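Section 6: Open Days and Visitor Demonstrations

This section covers the sorting demonstration as run at the Girnovwood hall. It assumes the arm and hand are already installed (Section 3) and that you have read the cautions in Section 4, or at least own a copy.

6.1 Before the doors open

1. Place the desk where the arm can reach all of it. The reach is 74 cm from the shoulder. Wishing does not extend it.

2. Put the wooden compartment tray near the arm's side of the desk. Any later bump to the tray means a new calibration, so ask people to admire it from a distance.

3. Stand a card upright in at least one cell. Cards lying flat are harder for the hand, and harder to see from the back row.

4. Open the laptop and start Sutodik. Wait for the status line to turn green. This takes 26 seconds, or what feels like an entire Sunday with a school group watching.

5. Plug in the laptop. The battery will last nearly through the demonstration.

Note: Sutodik looks for the arm on port 723. If it finds nothing, check the router first and your typing second.

6.2 Seating the operator

1. The operator sits on the far side of the desk, behind the laptop, facing the arm.

2. Keep hands in the lap whenever the hand is over the tray. Operators who like to point at things should be given something else to do.

3. Keep the stop button within the operator's reach. The Oakley pendant has a long cord; the Grumier pendant does not, and you will find this out standing up.

CAUTION: Do not lean over the laptop to see what the fingers are doing. Use the wrist camera view in Sutodik.

6.3 Running the demonstration

1. Select Slow. Visitors will ask for Fast. Select Slow again.

2. Press Start and let the hand move over the tray.

3. Compare the head and wrist views before allowing a grasp. The wrist view may be upside down, depending on how the wrist is turned. The software does not mind.

Head view, then wrist view:
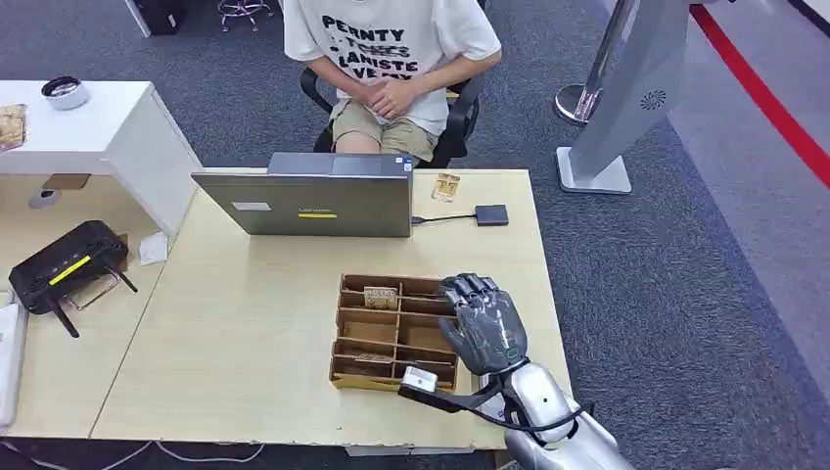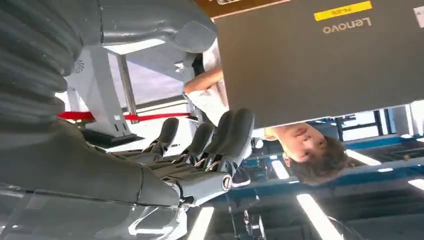 4. If the two views look right to you, press Confirm. If you are unsure, press Cancel and talk about the weather until you are sure.

5. After 30 minutes, park the arm and let the motors rest.

6.4 Questions from visitors

Keep answers short and stay on your side of the rope. Questions about price go to the front desk. Requests to shake hands with the robot are to be declined, however small the person asking.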